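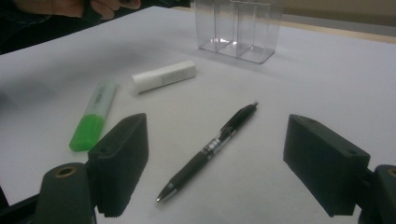
Home News Courts Police Log Records About Contact

About Darnomeck

By Darnomeck staff
17 August 2018

Darnomeck is a local news company that covers police, courts and public safety in Drundton and the towns next to it. We publish arrest reports, court results, crash reports and the daily police log. We also write longer stories when a case calls for one.

The company started as a printed sheet of court listings that was left on the counters of diners and gas stations. The sheet ran 2 pages. Readers began calling to ask what had happened in cases they had seen on it, and the answers became short articles. The print edition is gone, but the court listings are still the first thing we put up each morning, and they are still the most read page on the site.

We have eight people on staff. Five report, two edit, and one handles advertising and billing. Our office is on Munro Street, one block from the county courthouse. The front door is open to the public during business hours, and you can come in to drop off a document, ask for a correction or buy a copy of an old printed sheet if we still have it.

What we cover

We cover 31 police, fire and sheriff's agencies. Some send us their logs by email every day. Others make us ask, and a few of the smaller departments still hand over paper. If your town's log is missing for a day or two, that is usually the reason.

In court, a reporter attends arraignments and sentencings in person. We do not attend every hearing in every case. When we write from a filing instead of from the courtroom, the article says so.

We do not cover most traffic tickets, first-time shoplifting or family court.

Names and photos

We name adults who have been charged with a crime. We do not name people who have only been questioned. Minors are not named unless they are charged as adults, and even then an editor has to approve it. We do not name victims of sexual assault.

Booking photos run only with felony cases. We stopped making galleries of them several years ago and have removed the old ones.

An arrest is an accusation. If we reported your arrest and the charge was later dropped or you were found not guilty, send us the case number and we will update the article. The update goes at the top, with the date it was made. We generally do not take articles down, but we will look at requests involving sealed or expunged records.

Corrections

Errors are fixed in the article and noted at the bottom of it. Misspelled names are fixed the same day. Call or write to the newsroom and include the headline, the line you think is wrong and what it should say.

Ownership and money

Darnomeck is owned by Grunditz, a family company that also runs a commercial print shop in Drundton. Grunditz does not see articles before they are published. If we report on Grunditz or its print shop, the article states that it owns us.

Most of our income comes from local advertising and from legal notices. The rest comes from subscribers to the records service, who are mainly law offices, landlords and insurance adjusters. News articles are free to read. Advertisers cannot pay to keep a name out of the log, and neither can anyone else.

Copies of older court listings

Listings from the print years are kept in binders at the office. They have not been scanned. Photocopies are 50 cents a page, cash or check, and you will need to know the month you are looking for.

Tips can be left at the office, mailed to Munro Street or sent through the Contact page. If you need the police right away, call 911 first.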